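Brandenstead Community Language and Settlement Program
Progress report to the Forura Foundation
Reporting period: April to October
Submitted November 16, 2019

1. Summary

The program continued to deliver English classes, conversation groups and settlement support to newly arrived adults in Brandenstead and the surrounding district. Enrolments for the period stood at 636, and attendance at individual sessions remained steady through the winter months. Spending is within the approved budget. One activity, the evening class at Espiritu, began later than planned and is discussed in section 3.

2. Classes and enrolment

Morning classes ran at both levels throughout the period. Demand was strongest at the beginner level, where a waiting list was opened in the second half of the period. The program responded by splitting the largest group and moving one half to the Prusora Street hall, where the rent is lower and the bus stop is closer.

Home tutoring was offered to learners who cannot attend class owing to illness or caring duties. Tutors delivered 1,138 hours of home tutoring against a target of 1,000. The additional hours were met from savings in travel costs, and no further funding is sought for them.

Childcare remains the most common reason given for leaving a class early in the term. A shared arrangement with the neighbouring playgroup has been agreed in principle – the written agreement is still to be signed.

3. Evening class at Espiritu

The class was due to open in April. Delays in the lease meant that it opened nine weeks later, with a shorter first term. Learners who had enrolled were offered places in the morning groups, and most accepted. The class is now running on two evenings a week and the lost teaching time will be made up before the end of the grant year.

4. Teaching materials
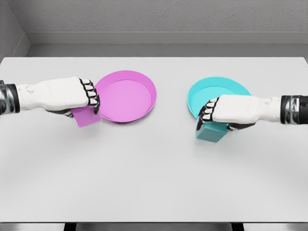
The beginner workbook has been revised under the direction of the program coordinator, Sorin Shehu. The unit on place and direction was the one that tutors most wanted changed, as the earlier edition relied on long written dialogues. It now uses short spoken prompts with few new words in each. Learners practise "left" and "right", "in" and "on" with sentences such as "The bowls are on the table" and "There is a cube in the left hand", then move to giving directions in the street. The units on health appointments and renting a home will be revised next.

5. Priorities for the next period

The program will sign the childcare agreement, reduce the beginner waiting list and complete the remaining workbook units. A full financial statement will accompany the final report.

Contact us | © 2019 Brandenstead Community Language and Settlement Program | Back to top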